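**Tidying machines still a long way from the toy corner**

Anyone hoping to hand the evening clear-up to a machine should keep their own hands free for a while yet. A set of trials run by Gresen, a small firm that wants to sell tidying arms to nurseries and hotels, ended in December with results that its own staff call mixed and that outsiders may call something worse.

The job sounds easy. Take what is lying on a table, decide what belongs in the bin and what doesn't, and put it there. Gresen gave its arm 60 goes at it, each with a different mess of books and soft toys. It cleared the whole table in 23 of them. In the rest it dropped something, left something behind or stopped and waited for help.

The arm learns from people, who do the same chore by hand with a two-fingered gripper while a camera on the tool records what they do. The firm says this is quicker and cheaper than writing rules for every object in a playroom. It may well be. It also means a person has to tidy up a great many times before the machine can do it once.

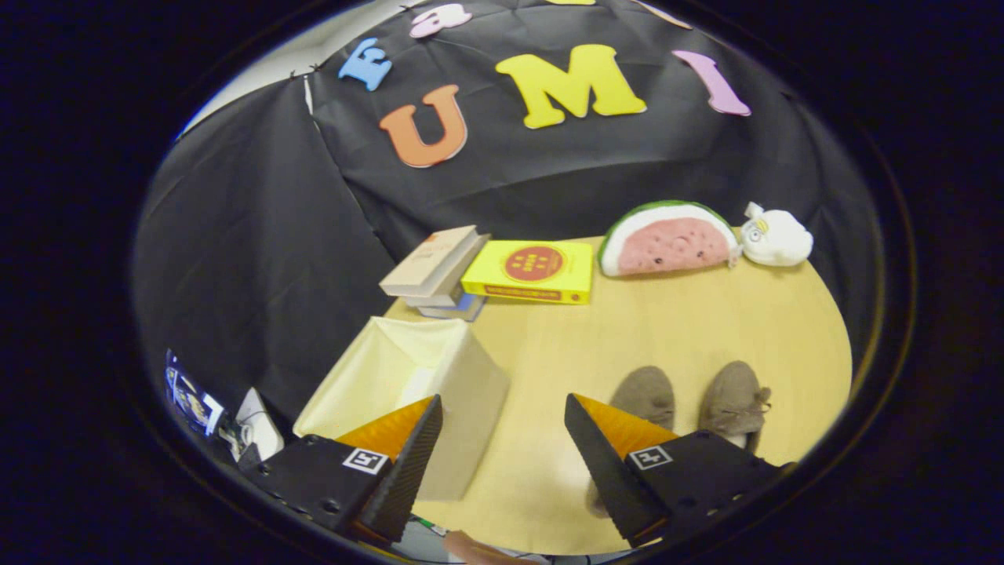 *Books, soft toys and an open fabric bin on the table, with the orange-tipped gripper in front.*

Soft things are the trouble, says Fumiko Kaneko, who looked after the trials. A plush toy squashes when it is gripped, and the fingers have to close further than they would on a block or a cup. Flat books are no kinder. "If there's no edge to get under, the arm pushes it along the table," she said. "Sometimes all the way off."

Fabric bins brought their own problems. Their sides sag, and in several goes the arm caught the rim on its way in and dragged the bin along with it.

Gresen points out that the success rate was lower in the spring, and that the arm doesn't get tired. Both are fair points. But a tired parent can clear a table like this in 2 minutes, and the arm's average for a full clear was 10. That was with good light, a table at a fixed height and no children in the room.

Osaze Oyewole, who manages the Cliltia group of day nurseries, was invited to watch. He went in keen and came out less so. His staff pick things up from under radiators, behind doors and out of the sand tray, he said, and half of it needs a wipe before it goes anywhere. "I'd need someone to stand next to it. I've already got someone, and she can do the tidying."

Cliltia has not placed an order. Gresen says a second round will move on to floors and low shelves, with the arm mounted on a wheeled base from Yordanov. It has given no price for the finished machine and no date for when a nursery might be able to buy one.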